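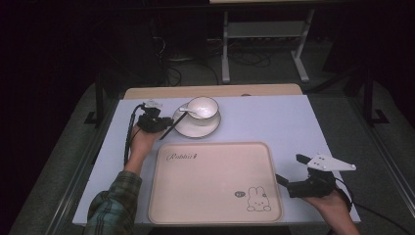 I got to the Clindstead robotics club a bit early, which turned out to be a good move, because by four o'clock there wasn't a spare stool in the place. I'd come to talk to the student who runs the tabletop project this year. She's in Year 11, she talks very fast, and she had a mouthful of muesli bar for the first few minutes, so forgive any gaps in my notes.

The project is called Lellico, and the job is table service. Carrying cups, moving saucers, laying things on a tray and getting them off again. I asked if that was a step down from last year, when the club built a ball launcher for the regional comp.

"Oh, everyone's little brother asks that," she said. "The launcher did one thing, really hard. A cup and saucer is way worse! You've got the handle, you've got the spoon rolling about in there, and the saucer's so flat you can hardly get under it."

Most afternoons the students aren't programming at all. They sit at the table with a gripper in each hand and do the task themselves, over and over, and those runs are what the arm learns from. The club had 1,490 of them saved when I visited. The target before the competition at Kusivier is 2,599, a number she says came out of a spreadsheet and has been argued over ever since.

"I dream about saucers," she told me. "My mum caught me setting the table at home with my fingers pinched like this." (She did the pinch. It was very convincing.)

I had a go myself, naturally. It's so much harder than it looks! With your own fingers you'd know straight away if a cup was slipping, but with the grippers I was squeezing far too hard and then overthinking it. My first run took so long that she ate the rest of the muesli bar. She deleted it, too – the run, I mean.

"We chuck out the bad ones," she said. "Well, we chuck out the really bad ones. If you wobble and then fix it, we keep that. The arm's going to wobble as well, so it needs to see somebody getting out of trouble."

There are 15 students in the club now, and they take turns in pairs, one on the grippers and one watching the recording software, which they wrote over the summer and named Rind. I asked why Rind. She said it was the outside bit of the program and they'd all been eating watermelon.

The arguments are mostly about style. Some of the kids move the saucer first and some go for the spoon, and for a while they were all doing it their own way. "It learned a sort of average of us," she said, "and the average of us is hopeless." Now there's a set order written on the whiteboard, and anyone who wants to change it has to win a vote.

I asked what she'd like to do after Kusivier. She wants to try folding tea towels. Then she looked at the clock, said it was her turn, and went off to find her partner.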